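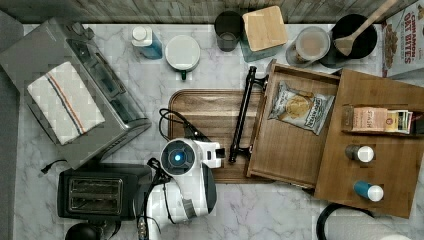 Equipment Planning Coordinator, Robot Test Kitchens
Gutholm
Full time, on site

Gutholm runs test kitchens where robot arms practice ordinary household jobs such as opening drawers, clearing counters and putting groceries away. We are hiring a coordinator to plan what the kitchens need, get quotes, place orders and keep the spending on track. The post is new. Until now the engineers have done their own buying, and orders have been late or doubled up.

What you will do

Keep a 12-month equipment plan for arms, grippers, cables, mounts and spare parts. Compare quotes and lead times from our suppliers, mainly Prustara for arms and Pellegrini for grippers. Track service contracts and warranty dates. Keep the parts list current in Pliso, our inventory system. It has 143 lines today and needs a cleanup.

You will also buy the household side: small appliances, canisters, cutting boards, organizers, tea, crackers, paper towels. These items get handled all day and have to be replaced. You can approve orders of up to $3000 on your own. Anything larger goes to the head of operations with a short written case.
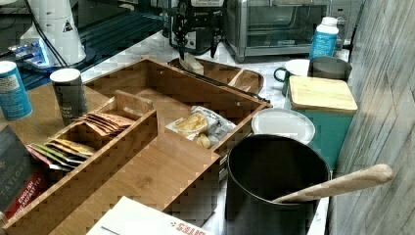 Part of each week is spent in the kitchens with the engineers, checking what is worn, what is missing and what the next set of tasks will call for. The rest is desk work. The first big job is the budget for 2 more kitchens, with a draft due in December.

What we are looking for

At least 4 years in purchasing, lab management or facilities planning
Good spreadsheet skills and careful record keeping
Experience reading technical quotes and asking suppliers questions about them
Able to lift a countertop appliance

An engineering degree is not required. Experience with robots or other automation equipment is a plus, and we will train you on the parts you need to know.

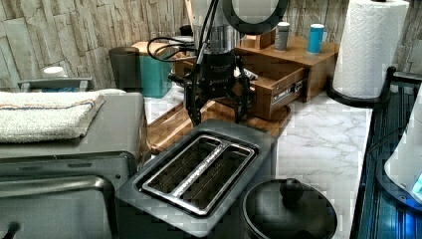

Gripper over the cutting board in one of our test kitchens.

How to apply

Send a resume and a one-page letter to Nelu Neagu, head of operations. In the letter, tell us about an equipment budget you planned and what you would change if you did it again. Interviews include a visit to the kitchens and a short exercise comparing two supplier quotes. Pay range and benefits are sent to everyone invited to interview.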